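Wear testers wanted – outdoor trousers and base layers

Parkell, Mamley. Posted 26/10/2018

We sell wholesale workwear and outdoor clothing to small shops, and every supplier who rings us has a fabric that keeps you warm, lets you breathe and lasts for years. We have heard it too often to believe it. So we are looking for 30 people to wear the stuff and tell us what it is like.
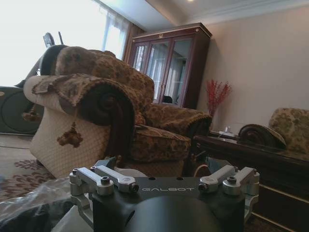 Metal links and black socket screws, close up.

The two ranges on trial are the Ikora base layer (long-sleeved top and leggings) and the Salian lined work trouser. The makers say the Ikora does not bobble. They also say the Salian keeps its shape after repeated washing. We have no opinion yet, though we have sent back enough "shape-keeping" trousers to be wary, and you should be wary as well.

What you would do

You wear each item at least three days a week through November, wash it as the label says and fill in a short form every Sunday night. No tumble drying unless the label allows it. At the end you send everything back to us unwashed, in the bag provided.

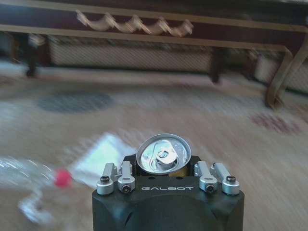 The form asks about fit, seams, itching, smell and fading. There is a box for anything else, and we do read it. Please don't give marks out of ten. Last time we had page after page of eights and learned very little from them – a sentence about where the waistband dug in is far more use to us.

Who we want

People who work outside, or in cold buildings, for most of the week. Drivers, market traders, farm hands and warehouse staff are all welcome. We need women's sizes 8 to 24 and men's small to 3XL. We are short of testers at both ends, where sizing charts tend to be guesswork.
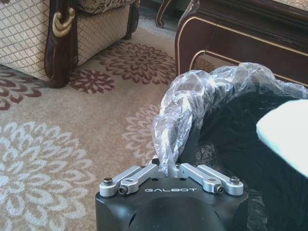
We don't want anyone who sells clothing, or who plans to post reviews in return for free kit. If you already love either brand, this is probably not for you.

What you get

A £2 payment for each form, plus a voucher for our Mamley shop when the clothes come back. You will not get rich. You don't keep the samples, whatever you may have read elsewhere.
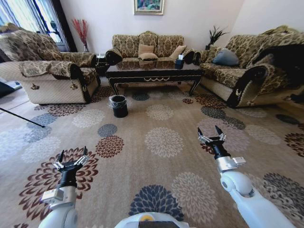

Denise, on our last trial: I thought it would be a sales trick and kept waiting for someone to ask for my card details. They never did. The fleece was dreadful and I said so, and it wasn't in the next catalogue.

To apply, write to Wear Trial, Parkell, PO Box 1498, Mamley, with your job, your usual size and the clothes you wear for work now. Tell us what is wrong with them.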